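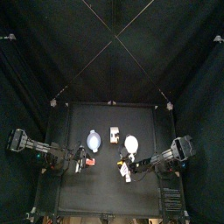 The club's two-arm cell, set up for a table task with a bowl and a small box.

Let Them Pick Up the Bowl

November 2021
By a club parent and Monday-to-whenever helper at Wadura Robotics

12 comments | 30 shares

I have been to a lot of robot competitions. I love them, I really do – the noise, the matching shirts, the kid asleep under a table with a wrench in his hand. So please read what follows as coming from a fan. I think our school clubs should spend at least half the year on something a lot less exciting to watch, and I think the students would thank us for it.

What I mean is manipulation. Two arms, a table, a few ordinary things to pick up and put down. Our club at Wadura started doing this in July, after years of building nothing but wheeled robots that throw foam balls at each other, and I haven't been this excited about a student project since I was a student myself.

You wouldn't think so from the doorway. The work is slow! A gripper comes down over the table, stops a little short, backs up, tries again. Somebody writes a line in the notebook. Somebody else moves the bowl over by the width of a finger and they go again. My own daughter told me in the first week that it was like watching paint get ready to dry. By the third week she was asking if I could pick her up an hour later.

What changed her mind, I think, was a bowl. Small, round, light, the kind of thing you'd lift without looking while talking on the phone. Her group gave it a whole afternoon. Grab it by the rim and it tips. Come in too low and the fingers shove it away across the table. Come in with too much force and it squirts out sideways, and then it's on the floor and there's a lot of yelling. They tried steadying it with the second arm, and then the two arms had to agree on where the bowl was, and now you have a group of ninth graders arguing about coordinate frames as if it were a foul call in basketball. I would have paid for a ticket.

A driving robot lets you get away with so much. If it's a little off to the left, it's a little off to the left, and you've still crossed the line. A gripper that's a little off has missed. The students feel that right away, and it pulls them into the math in a way I never managed with a whiteboard. They measure better. They label their cables (some of them). They've started writing down what they expect before a run, which no adult told them to do.

Now, the objections, because I've heard them all in the parking lot.

The first is money, and I won't wave it away. Arms cost more than wheels. Our club had a grant from Negi, a machine shop two streets over, and without that we'd still be throwing foam balls. But look at what a competition season costs. We spent over 800 dollars on one trip last year, for a robot that played for a few minutes and then got taken apart for its motors. An arm stays bolted down. It's there next year for the kids who are in middle school now. And a club that can't get two can do a great deal with one, or share a pair with the school across town.

The second is that kids need a crowd and a trophy. Some do! I would never take the Clemament Cup away from the ones who live for it, and we're still entering. But every year I watch good students drift out of the club in the second month, and they're very often the careful ones, the ones who didn't get to hold the controller. Those are the students who stay late at the arms. One boy who barely spoke last year ran 100 trials of the same grasp and made a chart of them, and then he stood up and explained the chart to a room full of parents. His voice shook for the first minute or so and then he forgot to be nervous. I got a little choked up, and he isn't even mine.

The third objection is the one I have the most trouble with. People say this kind of thing belongs in a university. The Prekel summer program told us so, pretty kindly, when we asked about sending a team. To me that has it upside down. Picking things up is the first thing any of us ever learned to do. A six-year-old can look at a gripper missing a bowl and tell you what went wrong, and will, loudly, whether you asked or not. You can't say that about most of what we teach in a robotics club.

So if you help run one of these clubs, clear off a table this winter. Start with one object and don't let anybody add another until the first one goes well. Let the kids choose it, too, even if they choose something awful and slippery, because they'll fight harder for an object they picked. And keep the notebook where everybody can reach it.

Ours meets again after the break. The plan is for one arm to hold the bowl while the other puts something in it. Half the group says it will take an afternoon and the other half says spring, and I have 2 dollars on spring.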